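The inventory for the flat on Midwood Road ran to 31 lines, and Tove Hedegaard had filled in all but two of them by four in the afternoon.

She worked for Brarnatell, which let furnished flats by the month and charged for anything missing at the end. The form was called a Plirkow after the software that printed it. Each line had a space for the item, a space for condition and a space for a sum in pounds. The deposit on the Midwood Road flat was 2000. The sum of the deductions so far was nil.

Kitchen, complete. Bathroom, complete, one tile cracked before the tenancy and recorded then. Hall, one key hook loose. She tightened it with the screwdriver on her penknife and wrote "sound".

The bedroom was line 30. The mattress was the firm's. She pressed it at the head, in the middle and at the foot, and it came back each time at the same speed. The quilting was creased but the stitching held. The piping along the front was intact. She wrote "good, surface creasing" and then looked at the wall at the head, where there were green marks at the height of a child sitting up with a pen.

The schedule allowed for marks on walls. Up to the size of a hand was wear. Beyond that it was damage, and damage to a bedroom wall was charged at a fixed rate whatever the wall. She held up her hand. The marks were faint and she had to move to the side of the bed to get the light across them.

Line 31 was bedding. The form said: blanket, one, grey. The blanket on the bed was pink. 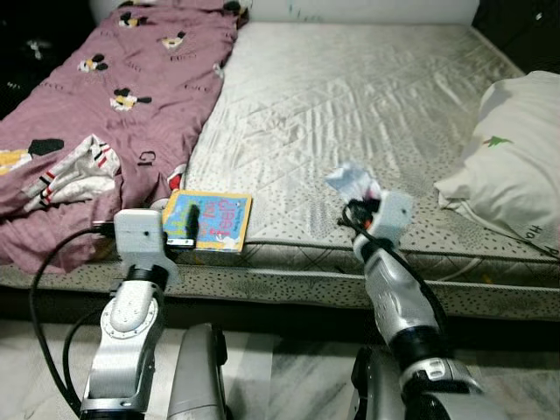
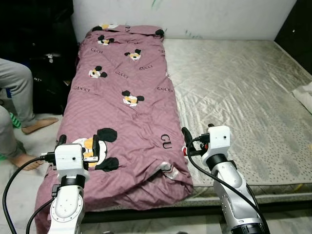 What should be done with a blanket that isn't on the inventory? It should be listed separately as tenant's property, bagged, labelled with the address, and kept for the period stated in the tenancy.

That was the guidance, and she had written it herself, for the new starters, in July. The period stated in the tenancy was two months. After that the item could be given away.

She looked in the wardrobe for the grey blanket and found it on the top shelf, in the plastic sleeve it had been delivered in. The tape had not been cut. She wrote "as new" on line 31 and turned to the back of the form, where the additional items went.

Blanket, pink, cartoon print. Condition. She ran the edge of it through her fingers. The fabric had gone soft in the way that cotton does after a great many washes, and at one corner the hem had been mended in a thread that nearly matched. The stitches were small and evenly spaced. Whoever had done them had finished with a double knot on the inside, where it would not scratch.

The replacement value was a required field. The software would not close the form without it. Most people entered 1.

The tenant's name was Tan. There was a forwarding number in the file, to be used for matters concerning the deposit only. Tove read the clause twice. A blanket was not a matter concerning the deposit. A wall was.

She rang the number. It was answered on the fourth ring, with traffic behind it.

"It's Brarnatell," she said. "I'm calling about the wall in the small bedroom."

There was a silence. Then the woman said that she was sorry, that she had tried a sponge, that she would pay for it.

"It's wear," Tove said. "There's no charge. While you're on the line, there is also a blanket."

The woman said something away from the phone, and a child began to shout.

Tove waited for it to stop. In the value field she had typed 1000, to see whether the software would take it. It did. She deleted it, entered 1, and asked what time they could come.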